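The dumpling that would not stay home

Posted in February by Margaux Boyer

Print this post | E-mail this post

I promised to write about the fault which ate most of my evenings this month, so I do it now before I forget the details.

For those who are new: I am teaching a robot arm to move toy food in and out of a bamboo steamer. The control program is called Wunero, and it was written mostly by Weidong Wei, who is very patient with me. The arm was doing well in January. Then I changed one cable clamp, and after this the gripper began to open at the wrong moment. It did not happen every time. In one evening of 200 runs it dropped its dumpling 14 times, and I could not find any rule in it.

I first blamed the toys. They are smooth and the pleats are difficult to hold. Then I blamed the tablecloth, which has a fold near the wall. I use the printed grid to check positions by eye, and when the lines bend I trust my eye less. I spent one whole evening on this idea.

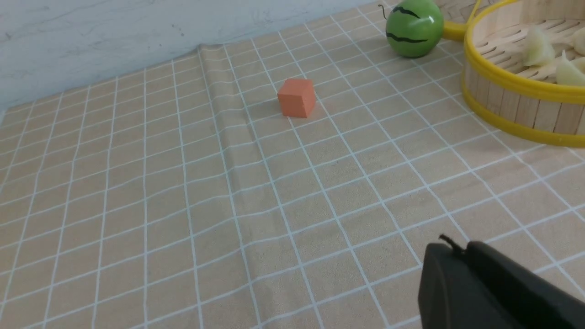

View from the wrist, with the cube and the steamer. The fold is on the left.

Weidong asked me a simple question by e-mail: "Do you get the fault when the arm goes to the left?" I had not written this down. I am ashamed a little, because I have a notebook exactly for such things. So I began again, with the direction of each move in its own column.

The answer was clear after two evenings. The drops came only when the wrist was turned far to one side. In this position the new clamp was pulling the cable tight, and the position signal from the gripper was lost for a very short time. Wunero then received a zero. And zero, in our old settings, means "open". I had put this setting myself, in the autumn, when I was still using a gripper from Erkley and it made sense. 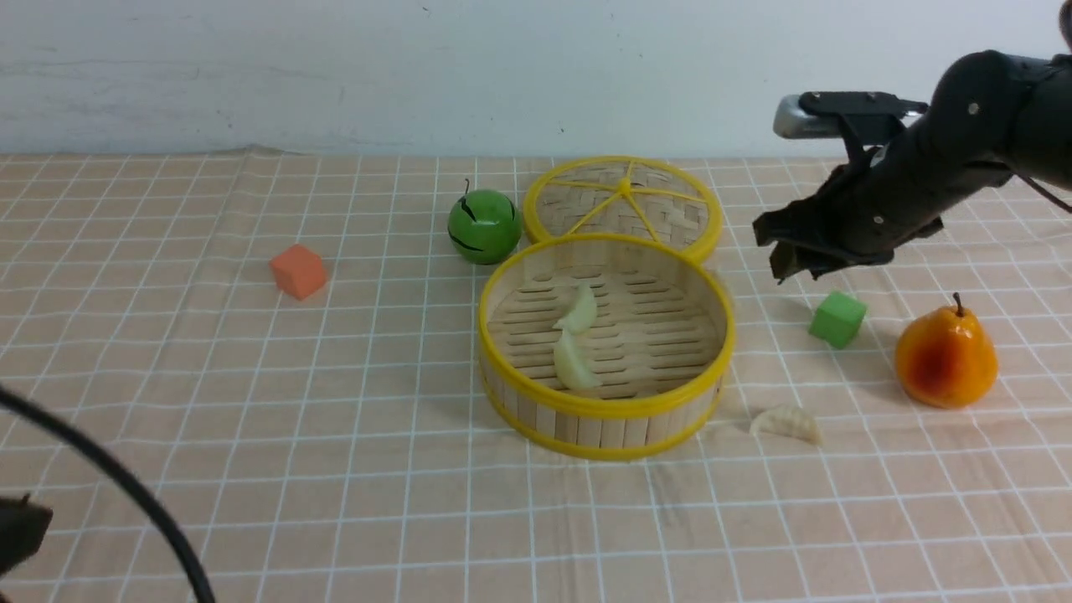
Two dumplings in the steamer and one on the cloth.

A toy on the cloth is nothing serious. But I thought about what happens with a heavier object, or with a hand under it, and I did not like the thought. A lost signal must never be read as a command. Now, if the signal is missing, the arm stops, keeps the grip as it was and waits for me to confirm. Weidong also added a limit: if the value is missing for longer than 10 milliseconds, it is written in the log with the wrist angle.

I also moved the clamp further back and left a bigger loop in the cable. The new clamps come from Ó Briain in Foltport, and they are softer inside than the old ones – I can recommend them.

Since the repair I have had one stop and no drops. The stop I cannot explain yet. The wrist was almost straight, so it should not be the clamp. Weidong thinks it is the connector, and I will change it when the new one arrives.

If somebody has seen the same thing with a tight cable, please write to me. I am also still looking for a good way to keep a tablecloth flat without tape.

Print this post | E-mail this post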